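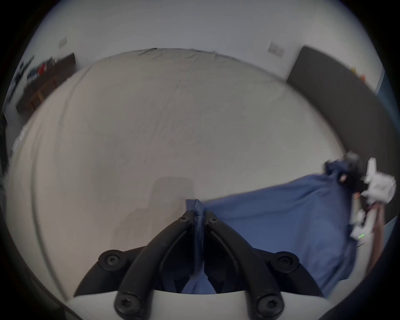
Folding laundry on the bed, quick version. I do mine on the mattress because the table is always full and because the bed is the right height for my back. Pull the bottom sheet reasonably flat first, doesn't need to be perfect, a few faint wrinkles in a white fitted sheet won't hurt anything. Then spread one piece at a time. With something big and blue like this one, take it by two corners and stretch it between them so the top edge runs nearly straight. Most of the creases drop out right there. Leave the rest of the cloth lying on the bed, less weight to hold up.

What you need
A made bed or at least a bottom sheet on it
Clean laundry, fully dry
A basket for the finished piles
20 minutes for a normal load

Before you start
Dump everything at the foot end. Not the middle – you need the middle. Socks go straight on the pillow side and you ignore them till the end. Anything still damp at the seams goes back on the line. Don't fold it "just this once", I did that with a bath towel in November and the whole shelf smelled.

Towels
1. Lay it flat, long side toward you.
2. Corners together, left over right. Run your palm down the fold.
3. Again the same way.
4. Now in thirds from the short end. Thirds fit my shelf, halves hang over the front.

Thick towels (my heavy ones are 700 gsm, the everyday ones 450) only get one fold the long way and then thirds. Otherwise you get a brick that falls over.

T-shirts
Face down. Smooth the back from the collar to the hem. Fold one side in to the middle of the shoulder, sleeve back on itself, then the other side. Bottom hem up to the collar, then in half once more. If it wont stand up on its own in the drawer, fold it once more.

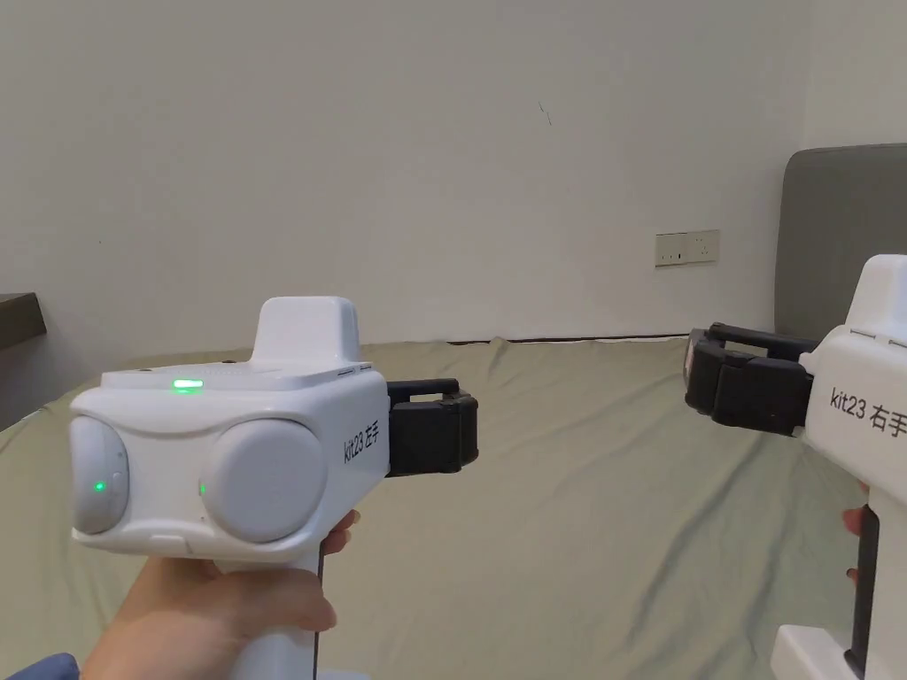 Long sleeves are the same thing, only the sleeve goes down along the back before you fold the side over. Don't wrap it across the chest, it leaves a diagonal line you'll see all day.

Pants
Legs together, tuck the pointy bit at the seat in so the edge is straight. Waist to ankle, then thirds. Jeans I roll. Svitlana hangs hers, fine too if you have the rod space.

Piles
One pile per drawer, not per person. Saves walking. Keep them low, the mattress tips them over when you lean on it. Carry the towels first becuase they take up the most room, then shirts, then whatever is left.

Socks last. Match the ones that match, the singles go in a bag on the closet door until the next load. Anything in there longer than a month is a dust rag now.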